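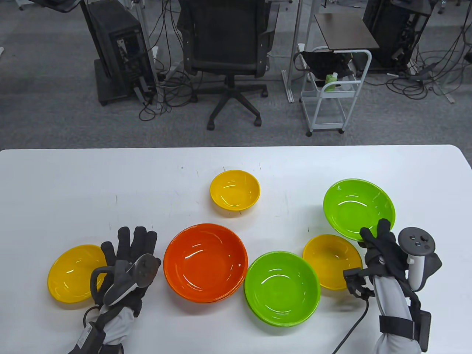

Cuencos Flivance en amarillo, verde lima y naranja. Se venden sueltos o por juegos.

Juego de cuencos Flivance

Llevo ya 7 años vendiendo menaje por internet y sigo sin saber resistirme a un cuenco de color (mi cocina parece una frutería, lo reconozco). Los Flivance los descubrí gracias a Unnur Mogensen, de Bisgaard, que me mandó un par de muestras un jueves y el lunes ya le estaba pidiendo una caja entera.

En casa uso el grande para la ensalada y para dejar reposar la masa del pan, y los pequeños para las aceitunas, el yogur, las pipas... ¡lo que caiga! El que más me piden es el de 900 ml, que da para una ración generosa de gazpacho y todavía deja sitio para los tropezones.

Color: a elegir. Si te da igual, escribe "surtido" en las notas del pedido y te los mezclo yo.
Limpieza: a mano, con esponja suave. Nada de estropajo metálico, por favor.
Microondas: no.
Envío: 2 días laborables en península. A Baleares y Canarias, pregúntame antes.

Ya hemos mandado más de 1.000 desde que los tenemos en la tienda y las devoluciones han sido poquísimas, casi todas por cambio de color. Para cambiarlos me escribes y te paso la etiqueta.

En julio espero reposición del naranja grande. Mientras tanto, si buscas algo más sobrio, echa un vistazo a la serie Grumside, que viene en tonos piedra y combina bastante bien con los amarillos.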